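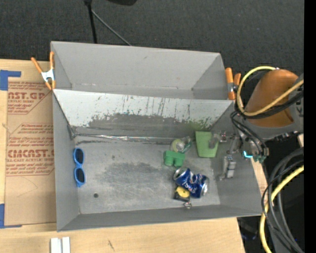 Bin to bin teleop, operators keep fighting the divider
Started by flatton_bench

We're collecting demos for a two bin transfer task. Front bin to back bin, mixed junk, one object per episode, operator on a remote handle with two screens. The goal is a policy that empties the front bin no matter what we throw in.

We have 124 demos so far and I threw out 19 of them. Nearly all the bad ones are the same thing. The object is against a wall or up in a corner, the operator goes in at a slant, and a finger ends up rubbing down the wall. The light green tapered piece by the rear right corner is the worst for this. The crushed can is fine. The sunglasses are fine if you come in across the bridge.

Two questions. Do you keep the ugly demos where the operator recovers? And does anyone get better results moving the arm by hand for the corner grasps?

----------

gisler_m
Re: Bin to bin teleop

Keep the recoveries. If you only train on clean picks, the policy has no idea what to do the first time it is 5 mm off. I would only drop the ones where the arm faulted or the object left the bin.

Which operators made the 19? If it's one person you have a training problem and no amount of filtering will fix it.

----------

v_schwaiger
Re: Bin to bin teleop

I disagree on keeping everything. We did that at Herthorpe and the arm learned to bump the wall first and then correct, every time, even on objects in the open. It had seen so much bumping that it treated it as part of the job.

What I do now is cut the episode. Keep the part from the moment the operator starts correcting, and drop the approach that caused it. You get the recovery without teaching the mistake.

For corners, yes, by hand. Put the arm in free drive, hold it near the wrist, and walk the gripper in. You feel the wall before you hit it hard, and on a remote handle with no force feedback you don't.

Vinzenz

----------

flatton_bench
Re: Bin to bin teleop

It's spread over three operators so I don't think it's one person. The newest one is a bit worse.

Cutting the approach makes sense but our episodes all start from the same home pose. Won't it confuse things if some start halfway down in the bin?

----------

v_schwaiger
Re: Bin to bin teleop

It didn't for us. Tag them so you can leave them out if it does.

----------

ygundogdu
Re: Bin to bin teleop

Careful with free drive. If you use a wrist camera, your hands and sleeves will be in half the images, and at run time there are no hands. I lost a week to that. Also you are pushing against the weight of the cables, and the one pushing doesn't move the way the controller does. The speeds come out jerky.

If you want it by hand, record the joint path only, then have the arm replay it with the person out of the way, and save the images from the replay. The object has to go back to the same place first, so mark it.

Yiğit Gündoğdu

----------

gisler_m
Re: Bin to bin teleop

Replay works for rigid things. It does not work for the can. Every squeeze changes the shape and the second grasp isn't the first one.

----------

ygundogdu
Re: Bin to bin teleop

Agreed, but he said the can is fine on remote. Use replay for the corner pieces only.

----------

fliltico
Re: Bin to bin teleop

Different point. Look at the tape along the base of your divider. It's wrinkled and there's a crumpled bit in the left rear corner. Shiny wrinkles change a lot with lighting, and a small metal piece like the one by your front wall could get lost next to that. I'd put down something matte.

----------

gisler_m
Re: Bin to bin teleop

I'd leave it. Real bins are scratched and taped.

----------

fliltico
Re: Bin to bin teleop

Sure, but he has one bin setup, so the policy sees one set of wrinkles and can latch onto them. If he had several bins I'd agree with you.

----------

flatton_bench
Re: Bin to bin teleop

Thanks all. Plan is 54 more demos. Corner objects get recorded by hand and replayed, everything else stays on remote, and I'll cut the bad approaches out of the 19 and tag what's left. Leaving the tape alone for now so I'm only changing one thing.

Vinzenz, how do you pick the cut point? By eye, or off the joint currents?

----------

v_schwaiger
Re: Bin to bin teleop

By eye. I tried currents and it kept cutting on the normal grasp too.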